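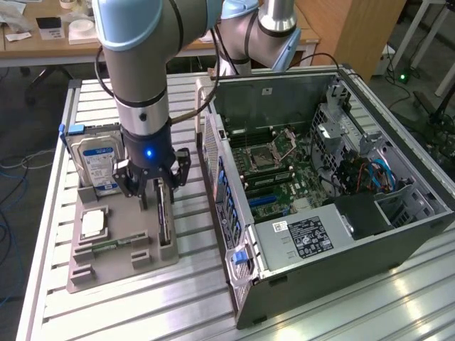 Marchetti takes over at Skemo

Skemo has a new head of rider operations. Imani Marchetti started this week, moving over from Koech, where she ran the parking and permits side. Before that, commercial leases. Not a car person, she says, and not planning to fake it.

Skemo, for anyone new on the list: shared cars, 6 cities, book by the hour, leave it in any marked bay. Owned by Drunik since December. Drunik mostly sells fleet management to delivery outfits and hasn't said much about why it wanted a consumer brand.

First job is the bays. Skemo has 109 of them and 96 are open right now, the rest stuck on permits or resurfacing. Marchetti wants them all working before any new city gets talked about. "If you walk over to a bay and it's fenced off, you don't try us a second time," she told us on the phone, between meetings, pretty bad line.

Second job, pricing. The monthly plan stays. The weekend rate is going, replaced by a day rate that's the same all week. No number yet. We asked twice.

Also on the list: cleaner cars (reader complaints, see last issue, we got alot of mail on that one), a phone line with a person on it in the evenings, and child seats you can reserve with the car instead of hoping there's one in the trunk.

What she wouldn't get into was the Jurnatura deal. That's the 2 year agreement for electric hatchbacks signed under the old management. Some cars are out on the street, some aren't, and Jurnatura didnt return our call. More when we have it.

Staff changes below her: none announced. The dispatch team stays put and the app people still report to Drunik, an odd setup if you ask me, but they seem ok with it.

Members get an email with the new rates once they're set. Existing bookings keep the old price. If yours changes anyway, forward us the reciept, we'd like to see it.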